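Comunidad Follau > Casa y taller > Madera y muebles

Tablero de madera contra paneles blancos: ¿aceite o barniz? ¿y la junta de atrás?

Preguntado por Macarena Iglesias
344 visitas · 3 respuestas · Etiquetas: madera, acabados, mesas, paneles

Hola, a ver si alguien me orienta que voy con prisa. Mesa de trabajo de madera, tono marrón medio, pegada a unos paneles blancos. La compramos de segunda mano y no sé qué acabado lleva. El vendedor tampoco. Por la noche, con la luz del techo, le veo marcas redondas de vasos, con la de día casi ni se notan.

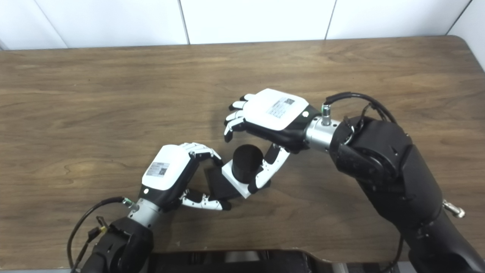 El tablero y la pared del fondo. La esquina redondeada es la del extremo derecho.

Dudas:

Lo primero, aceite o barniz. Se usa todos los días, cosas arrastrando por encima, algún café. En la tienda de Sinaga me vendieron una lata de aceite duro Balis de 454 ml y me dijeron que servía para todo. Me fío regular.

Segundo, ¿hay que lijar entero o se puede hacer solo la zona de las marcas? Lijadora orbital tengo, paciencia poca.

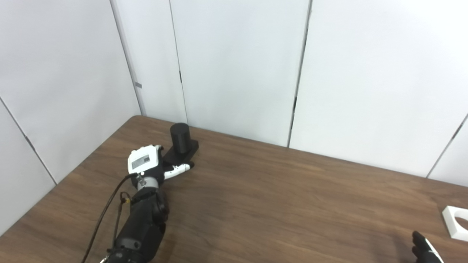 Y luego está lo de atrás. Entre el canto de la mesa y los paneles se me cuela polvo, migas, tornillitos. Una vez un lápiz entero, no lo volví a ver. He pensado en silicona pero entonces la mesa ya no se mueve, y la quiero separar de vez en cuando para limpiar. ¿Un perfil de goma? ¿Burlete de puerta? Las juntas de los paneles tampoco sé con que limpiarlas sin dejar cerco.

Tengo hasta agosto para dejarlo hecho. Gracias de antemano.
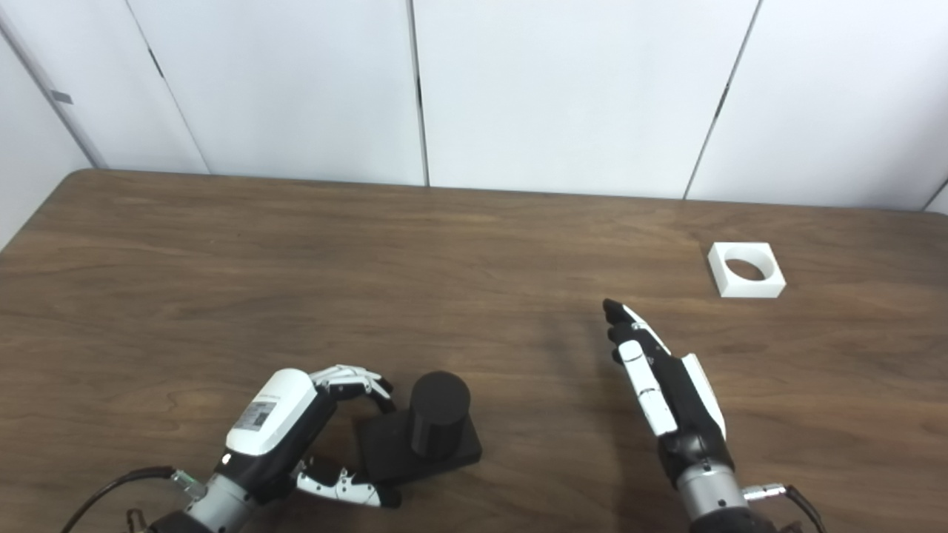 Veta a lo largo, franjas claras y oscuras. Al fondo, las juntas de los paneles.

3 respuestas

Ehsan Bukhari · respuesta aceptada

Antes de comprar nada más, prueba de la gota. Gota de agua en una zona que no se vea, por debajo del canto por ejemplo, y esperas diez minutos. Si se queda en bolita, hay barniz o laca. Si oscurece y se la bebe, aceite viejo o nada. De la foto no te lo puedo decir, un satinado y un aceite bien frotado salen igual.

Si es barniz: el aceite encima no agarra. Se queda pegajoso semanas. O lijas hasta madera o repasas con más barniz, un matizado suave y dos manos finas. Yo uso el Zonden al agua, mate, amarillea poco. Ojo que huele el primer día.

Si es aceite: estás de suerte. Limpias, lija de 180 a mano siempre siguiendo la veta (la tuya corre a lo largo, así que de lado a lado), quitas el polvo con trapo apenas húmedo, dejas secar. Mano finísima de aceite, quince minutos, retiras TODO lo que sobra. Al día siguiente otra. La lata te sobra para una mesa normal.

Orbital sobre la esquina redondeada, no. Te comes la curva sin darte cuenta. Ahí a mano con un taco blando.

Por zonas: con aceite se puede, difuminando bien. Con barniz se nota el parche, yo haría el tablero entero.

Y los trapos de aceite, extendidos al aire o en un cubo con agua, nunca hechos una bola en la basura. Se prenden solos. No es leyenda, a un vecino de mi taller le pasó.

Para el hueco: burlete de espuma autoadhesivo pegado al canto de la MESA, no a la pared. Comprime al arrimar y sale limpio cuando la mueves. En blanco casi ni se ve. La silicona olvídala.

respuesta de tecla_suelta

yo le daria con lija de 2000 y cera y listo, queda como un espejo. la mia lleva asi años

Comentario de Ehsan Bukhari: con 2000 sobre madera desnuda cierras el poro y luego el aceite no entra. Para pulir barniz ya curado, vale. Para empezar, no.

Comentario de tecla_suelta: pues a mi me funciona

respuesta de rnavas

Solo lo de los paneles. Agua tibia con una gota de lavavajillas, microfibra escurrida, de arriba abajo, y secar enseguida con otra limpia. El cerco sale casi siempre por dejar que se seque solo. En las juntas, cepillo de dientes viejo y blando, poca agua. Nada de estropajo mágico si son mate, deja brillos que luego ves toda la vida.

Si hay pegatinas en la pared y las quieres quitar, secador y despacio. El quitaadhesivos pruébalo antes en un rincón.

Y separa la mesa para lijar!! El polvo fino en las juntas es un horror, lo digo por experiencia.

Comentario de Macarena Iglesias: hecha la prueba de la gota. Se la bebió en dos minutos, o sea aceite o nada. Pues Balis entonces. Burlete blanco comprado, el de 9 mm. Lo de los trapos ni idea, menos mal que pregunté.

Comentario de Ehsan Bukhari: perfecto. Mano fina, insisto. Y dale unos días antes de poner vasos encima.

Comentario de Macarena Iglesias: cuántos son unos días?

Comentario de Ehsan Bukhari: una semana. Lo que diga la lata si dice mas.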